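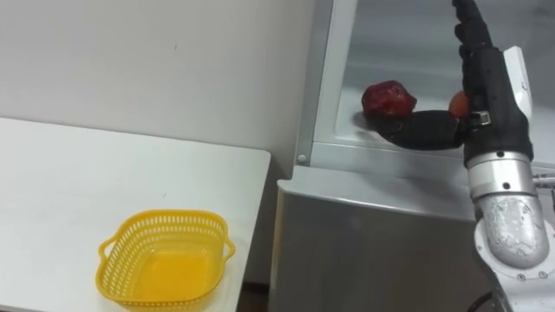

Podstead Opens Its Second Shared Kitchen, in Carkdale

CARKDALE, Wednesday, October 14, 2020 - Hi, it's Nobuhle Mabaso from Podstead, and I get to write this one myself because I've been bugging everybody to let me! We have a second kitchen. It's on Issahaku Street, upstairs from the old Gamow shoe store, and it opens to members on Monday morning.

If you're new to us, Podstead rents kitchen time by the hour to people who cook for a living, or would like to (jam makers, bakers, a couple who do nothing but dumplings). Our first place filled up in August and we had 19 people on the waiting list, so I started looking at empty units on my lunch breaks. This one has 2,590 square feet, big windows on the street side and a freight elevator that is slow but very polite about it.

Members pay $90 a month, and that covers storage, cleaning supplies and your first 2 hours. After that it's the same hourly rate as our other kitchen. Everyone on the waiting list has already had an email from me, so please check your spam folder!

We're keeping groups small for now and masks stay on in the hallways. Bookings have a half-hour gap between them for wiping down.

Want to come see it? Call the Podstead office and ask for me, or just ring the bell on Issahaku Street any weekday afternoon. Parking is around back, next to the laundromat.

Press contact: Nobuhle Mabaso, Podstead, Carkdale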